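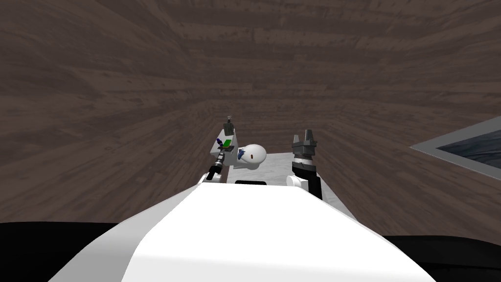 *Simulated two-arm table task, seen over the robot's own body. Right gripper open and empty.*

# Jonero tabletop episodes, and the rules they were checked against

Status: usable with care. Read "Known problems" before training anything on it.

Jonero is a set of simulated episodes of a two-armed robot working over a small table. It comes with a rule sheet, `RULES.md`, adapted from the Banero handling guidelines that our lab at Skiminwood was asked to follow. I was asked to show that the data complies. It mostly does, and I'm less sure than I was at the start that this means much.

The data is fine for what it is. My doubts are about the rules, and about the way "checked against a rule sheet" tends to get shortened to "safe" by the time it reaches somebody's slides.

## Contents

| Split | Episodes | Checked by hand |
|---|---|---|
| main | 154 | yes |
| held-out | 100 | yes |
| rejected | 166 | first pass only |

Rejected episodes are included on purpose. Most data cards leave them out, or give a pass rate with no way of seeing what failed. If you think we threw out the wrong ones, please look and open an issue.

Each episode folder holds:

- `rgb/` – rendered colour images
- `state.csv` – joint positions and gripper opening, one row per step
- `contacts.csv` – every contact the simulator reported, including the ones it shouldn't have
- `verdict.yaml` – which rules passed, which failed, who checked

There is no depth, no sound and no force reading worth the name. The simulator will give you a force if you ask for it. We don't ship it. A number with four decimal places looks like a measurement, and people treat it as one.

## The rules

Five of them, in the order they are applied. The wording in bold is what we check. The Banero wording is usually longer and often vaguer.

**R1. No arm crosses the other's half of the table while the other is moving.**
Easy to check and reasonable. The guideline says "arms shall be coordinated", which could mean anything.

**R2. An idle gripper stays clear of every object.**
The source says "a safe distance" and gives no distance. Ours is set in `config.yaml` under `idle_clearance`. We picked it by running a few episodes and seeing where trouble began, and I'd rather say so than dress it up. If you have a gripper of another shape, set your own.

**R3. Rounded objects are approached slowly.**
Things that can roll do roll, in simulation as elsewhere, although the simulated ones do it on a perfectly level table with one friction value throughout. Passing R3 here is weak evidence about a real table with a crumb on it.

**R4. Nothing is pushed off a surface, tilted or flat.**
The tilted part gave us the most arguments. An object resting on a slope may slide without being touched if the solver is having a bad day. We count that as a failure of the scene and move the episode to `rejected`, with `cause: settle`. Banero would have it count against the robot – I think that's wrong, and this is the one place we depart from the guideline openly.

**R5. The operator can stop the run at any step.**
Every episode passes. Of course it does: it's a simulator, and stopping it means pressing a key. The rule was written for machines with mass, and a pass here tells you nothing. We keep the line in `verdict.yaml` so the files match the template, and set it to `n/a`. An earlier version of the checker wrote `pass`. If you have files that say so, they are out of date.

## How the checking was done

Bheki Zulu wrote the checker and did the first pass. I did the second without seeing his verdicts. Where we disagreed we watched the episode together and wrote down the reason, which is in the `notes` field. Some of the notes are short-tempered. I've left them in.

The checker reads `state.csv` and `contacts.csv` only. It doesn't look at the images. This matters more than it sounds: an object can look clear of a gripper from one viewpoint and be nearly touching it along the line of sight. Please don't label clearances by eye from `rgb/`. Two of us tried it for an afternoon and our answers were poor.

To run it yourself:

```
python check.py --split main --rules RULES.md --out verdicts/
```

It takes about 5 minutes on an ordinary desktop. If it takes much longer, you have probably pointed it at the image folders.

## What a pass means

A pass means that the logged positions and contacts met R1 to R4 under our settings.

It does not mean:

- the same motion would be acceptable on a physical robot
- the robot did anything useful (plenty of passing episodes end with the arms having achieved very little)
- the work meets any outside safety standard, whether or not you have one in mind

The second point deserves more attention than it gets. An arm that never moves passes everything. We had a baseline that scored very well for this reason and it took me longer than I'd like to notice. There is now a `moved` flag in each verdict. Report it next to the pass rate, or don't report the pass rate.

## Known problems

**The objects are toy-like and plainly coloured.** Bright colours on pale surfaces make them easy to pick out. A model that finds them here may be finding the colour. We have no episodes with dull objects on a dull table, and we should.

**The robot's own body takes up a lot of the view.** Large parts of many images are smooth white casing. If you crop it out, say so in your write-up. The crops people choose vary, and results stop being comparable very quickly.

**Lighting barely changes.** One set-up for the whole release.

**Object names are unreliable.** Names in `scene.yaml` come from the asset library and were never reviewed. Some are nonsense. Use the numeric IDs.

**Held-out is not very held out.** It has different layouts but draws on the same objects. The split was fixed before I joined and I haven't had the nerve to redo it, as two internal reports already quote figures from it. Treat a good score there as a check that nothing is broken.

**R2 thresholds were tuned on main.** So main does well on R2. Be suspicious of that column in particular.

## Before you try any of this on hardware

The Baloyi arm in our own workshop has a separate sheet, kept by its bench, and nothing in this repository replaces it. In short:

1. Start at the lowest speed the controller allows, with nothing on the table.
2. Test the stop button yourself, on the day. Somebody else having tested it last month is hearsay.
3. Add one object. Use something you don't mind losing.
4. Keep hands away from the table until both arms report idle, then look at them as well. The report can lag.
5. Write down what went wrong, including the dull things.

I'd ask anyone who uses our rules on a real machine to send back the cases where a run passed the rules and still looked like a bad idea. Those are worth more to us than another batch of clean episodes.

## Changes

- `cause: settle` added to rejected episodes
- R5 now written as `n/a` in every verdict
- `moved` flag added
- three duplicate folders removed from rejected; the table gives the count after removal

## Licence and contact

Free to use and change, for any purpose, as long as `RULES.md` travels with the data and any edits to it are marked. Checker bugs go to Bheki through the issue tracker. Complaints about the wording of the rules can go there too, tagged `rules`. Please give an episode ID – I can't do much with "R2 seems off".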